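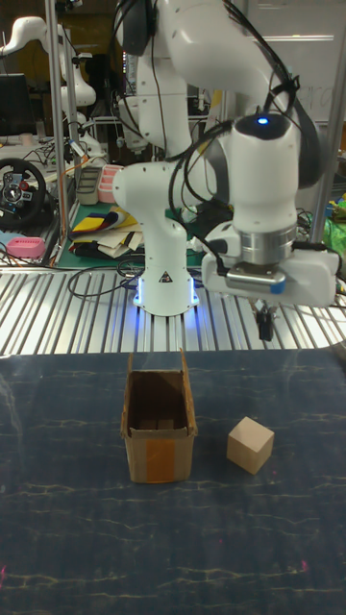 Kanokwan Jaidee asked me if the recipes in this collection may be printed for a village market, and whether the old spoon measures must be changed to grams first. Yes, you may print them, and no, you can leave the spoons as they are. Her question came two times more from other people, so I rewrote this file to make such things clear.

# Lernumton Recipe Cards

Lernumton is a text collection of 1394 home recipes, typed from handwritten cards and notebooks. Most are for curries, pickles, rice dishes and sweets. The cards were lent by families in Thaweesak, and every family signed a paper that allows free use of the text.

## Files

- `recipes.csv` — one row for each recipe
- `ingredients.csv` — one row for each ingredient, joined by `recipe_id`
- `units.csv` — 42 measuring words and what we think they mean
- `notes/` — remarks written on the margins, as plain text

All files are UTF-8, with a comma as separator. If your spreadsheet shows strange letters, please choose UTF-8 by hand when you import.

## Columns in `recipes.csv`

| Column | Meaning |
|---|---|
| `recipe_id` | number, never used again after a row is deleted |
| `title` | name as written on the card |
| `title_en` | our English translation |
| `serves` | number of people, empty if the card does not say |
| `steps` | full text of the method |
| `hand` | code of the handwriting, not the name of the person |

## About the units

The measuring words were the hardest part. A "cup" in one notebook is a rice cup, and in another it is a tea glass. Where the family could tell us, we wrote the volume in milliliters. For nine words we have no good answer and the field `ml` is empty. Please do not fill it with zero, it breaks the sums in the Fladel script.

"One coin of shrimp paste" is a price. It was what you could buy at the shop for one coin, and the amount changed with the years. We kept it as text.

## Checking

Lamai Wannasri read 500 of the rows against the cards and corrected them. The other rows were typed by one person and read once by the same person, so there are more mistakes in them. The column `checked` says `yes` or `no`.

## Known problems

- Some titles appear twice with different methods. They are different recipes, do not merge them.
- Oven temperatures in the sweets section mix Celsius and Fahrenheit.
- Pickle recipes are old and were not tested for food safety.

## Changes

In March the Trukoritz notebook was added, and the column `hand` got its present name (before it was `writer`). Old scripts must be changed.

## License

CC BY 4.0. Please write "Lernumton Recipe Cards" somewhere on the page. Corrections are welcome as an issue — one recipe for each issue, with the `recipe_id` in the title.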